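Galleries > Housekeeping > The Toy Shelf, Thinned Out

The Toy Shelf, Thinned Out

I don't believe in decluttering systems. I have read the Gavalel booklet, all 62 pages of it, and I still can't see why a stuffed animal needs to be thanked before it goes in a bag. But the shelf in our back room had started to sag, and Rosário Veloso had been saying so since November, so I gave in and went through it.

The rules were mine. Anything with a leaking seam went out. Anything that had a name stayed, provided someone could remember the name without being prompted. The rest had to make its own case.

I took most of it to the Jurkdale swap. They claim 700 items change hands there in a day, a figure I would like to see written down somewhere. We came home with fewer things than we left with, so I'll give them that much.

What follows is mainly what stayed.

1. The pink one

Supposedly a beaver. I have my doubts about the color, but the tooth is hard to argue with, and so are the button eyes and the red nose. Dark magenta paws, white belly. It's lying on its side with a purple plate next to it. 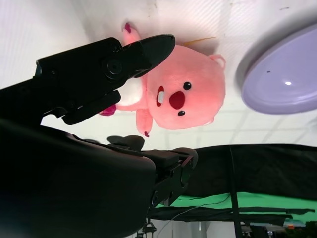
2. The blocks (no picture)

Sold to us as a set of 118. I have never once had reason to trust that number and I wasn't going to check it on the floor. They went back in their tin, which doesn't close properly and never did.

3. The Grovon bear (no picture)

Washable, according to the tag. Sérgio Marinho washed his and says it came out fine. I have seen his bear and "fine" is generous. Ours gets a damp cloth and goes back on the shelf.

4. The shelf itself (no picture)

Þorgeirsson, the long model, bought secondhand. Rated for 200 pounds if you go by the leaflet. It bowed under soft toys and a few picture books. I have turned the board over so it bows the other way, and Rosário thinks this counts as a repair. We'll see how it looks by November.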